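NERNBRIDGE, December — Vostia has paused its Anura sorting arm after a software fault made it deaf to the stop button for 4 seconds. No one was hurt. Dignity is under review.
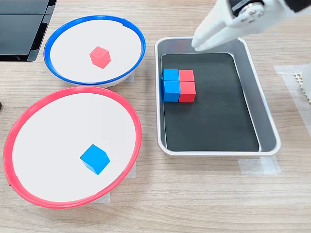 By Seija Huttunen, Vostia Press Office
84 shares | 10 comments

The fault appeared during a bench run of the Karaki update, which we have withdrawn. 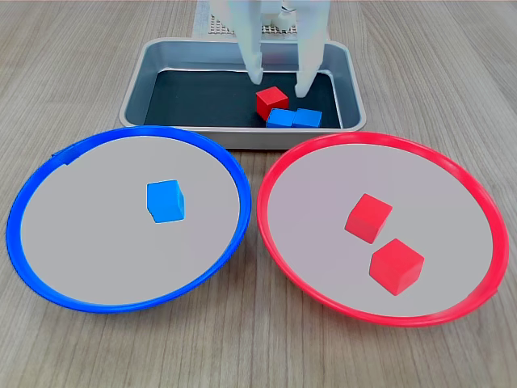

Stopping is the one job we can't leave to software. A hardwired cutoff will be fitted before Anura goes near anything costlier than red and blue cubes in a metal tray.

Related
Karaki update: release notes
Anura passes 40-hour run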